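Tue 5 September

The tray is still on the table. I mention it first because I told myself in August that by the time I wrote in here again the tray would have a purpose, and I would like the record to show how that went.

It came from the Plurkby closing sale, where I had gone for a lamp. They had no lamps. What they had was a bin of trays marked down twice, and I stood over it the way other people stand over a litter of puppies. Beige, rounded corners, a little rim. It cost less than parking did. I carried it out under my arm feeling like a person with systems.

The plan was that it would hold the small things that live on the table: keys, stamps, the tape measure, whatever came out of my pockets. I got as far as wiping it down and setting it on the white tabletop, and then I couldn't bring myself to put anything in it. Empty, it looked like a decision. With keys in it, it was going to look like keys.

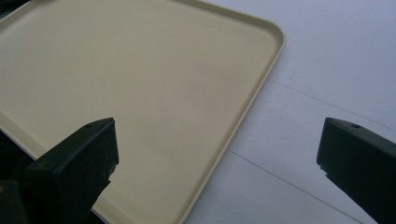 Isah wrote back within the hour that a tray with nothing in it is just a second, smaller table, and that I already had trouble keeping up with the first one. Also that beige on white was brave.

I have been composing a reply to this since lunch. The trouble is that the part about the smaller table is correct. The tray takes up a good share of the surface and so far has contributed only a rim. I have now dusted it three times, so it has also added to the housework.

Beige on white I will defend. The catalog called the color Oat and the receipt called it Item 427, and I think the receipt was closer to the spirit of the thing. It doesn't ask to be looked at. I had a red tray once in the Brembridge apartment and it was like living with a stop sign.

Spent the rest of the afternoon on the table as a whole, seeing as I was standing at it anyway. The gray dotted mat went to the left, stripes toward the middle. I had it the other way for most of August and it bothered me every morning before coffee. The round green thing went on the mat, where it looks settled, and the tray went beside it. Moved the tray closer. Moved it back. There's a distance at which two objects look related and a slightly larger one at which they look like they've had words, and I spent around 14 minutes going between the two. 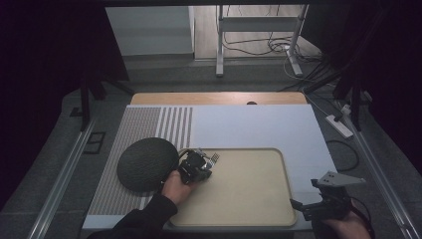 Odile Varnhem
Diarist and keeper of the table

I'm leaving it like that. The green does the tray good. On its own the tray looked like something left behind by a caterer, and next to a dark round shape it at least looks placed. I notice the corners more too, which I suppose are what I paid for.

Did not hang anything on the wall. Did not call Burken about the chair, which they have now been reupholstering long enough to have grown the cotton. Their last message said my order was number 263 in line and thanked me for my patience, a thing I had not offered.

Supper was toast, eaten standing at the counter so as not to disturb the arrangement. I can see this becoming a problem. A table you can't eat at is a shelf, and I'm aware of what Isah will say if I mention it, so I won't.

Keys are currently in the fruit bowl. The fruit is on the windowsill. The stamps I haven't seen since Friday.

Tomorrow: call Burken, buy bread, put one thing in the tray. Maybe the tape measure. It's yellow, though, so I'll have to think about that.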